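Circombe Listing Manager
Section 4: Entering a rural property

4.1 Before you start

A rural listing in Circombe differs from a residential listing in three respects. Land area is held by title instead of by address, improvements are recorded separately from the dwelling, and the property cannot be published until at least one access point has been entered. Have the following on hand:

Certificate of title for each lot, with plan numbers
Most recent rates notice
Water licence or bore registration, if any
Signed agency agreement
Fencing and shed schedule supplied by the vendor

Note: If the agency agreement has not been signed, the listing can be saved as a draft but the Publish button stays grey.

4.2 Creating the record

1. From the main menu, select Listings > New > Rural.

2. Enter the property name exactly as it should appear in the brochure. The sample record used throughout this section is Hendbridge, a mixed grazing property on nine titles.

3. Select the listing agent and, where applicable, the conjunctional agent. In the sample record these are Ekua Amegashie and Lutz Baumgart. Both must hold a current licence number in their staff profile.

4. Set the method of sale. For auction, enter the day and time in the auction panel. A Saturday auction triggers the weekend inspection template.
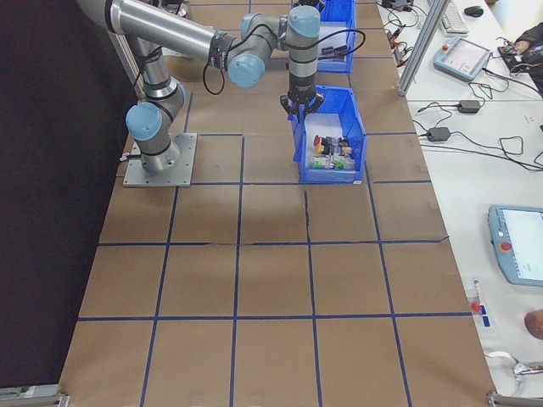 5. Select Save draft. Circombe assigns a listing number and opens the Land tab.

4.3 Entering land area

1. On the Land tab, select Add title. Enter the lot and plan number, then the area in hectares. Do not convert from acres by hand. If the title shows acres, roods and perches, change the unit selector first and let the system convert.

2. Repeat for each title. The running total appears at the foot of the table. For Hendbridge the total is 2,850 ha.

3. For each title, enter the portion that is arable. Leave the field blank if the figure is unknown. A zero is published as zero.

4. If any part of the holding is leasehold or under a grazing permit, tick Non-freehold and enter the expiry. Leasehold area is shown on its own line in the brochure and is excluded from the freehold total.

Caution: Deleting a title also deletes any dams, bores and yards attached to it. Reassign improvements to another title before deleting. There is no undo once the tab has been closed.

4.4 Improvements and water

1. Open the Improvements tab. Enter dwellings first, then sheds, yards, silos and fencing.

2. For sheds, enter the floor area, the number of bays and whether power is connected. Colour and cladding are optional.

3. For each bore, enter the depth in metres and the registration number. The sample record has a stock bore at 82 m, equipped, and a second at 40 m, unequipped.

4. Enter water entitlements under Licences, not under Bores. An entitlement entered as a bore will not carry through to the contract schedule.
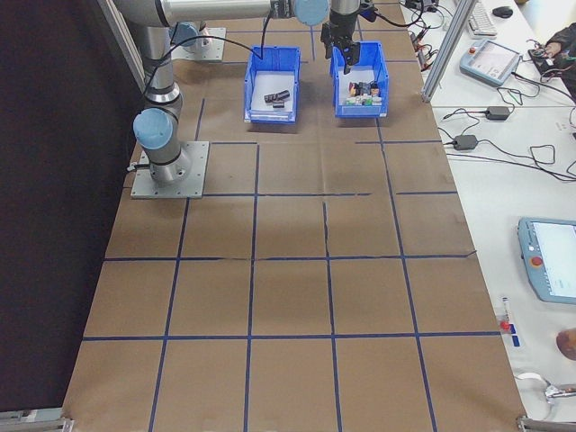 Figure 4-2. Robot arm with gripper lowered into a blue plastic bin.

5. Mark each improvement as Included, Excluded or By negotiation. Unmarked items block publication.

4.5 Access points and map pin

1. On the Map tab, drag the pin to the main gate, not the homestead. Inspection directions are generated from the pin.

2. Select Add access for each additional gate. Record the road name and whether access is sealed, gravel or by easement.

3. For access by easement, attach the easement plan as a PDF. Scanned plans must be legible at A4.

Note: The boundary overlay is indicative only. The disclaimer is added to the brochure automatically and cannot be switched off.

4.6 Review and publish

1. Select Check listing. Errors are shown in red and must be cleared. Warnings are shown in amber and may be acknowledged — the name of the person acknowledging is stored with the record.

2. Send the proof to the vendor from the Proof panel. Vendor approval is logged against the listing.

3. Select Publish. Portal feeds are sent overnight. Changes made after publication go out with the next feed.

If a title total does not match the rates notice, check for a closed road or a resumed strip before calling support. For offices on the Kyei accounts link, see Section 7 for advertising charges.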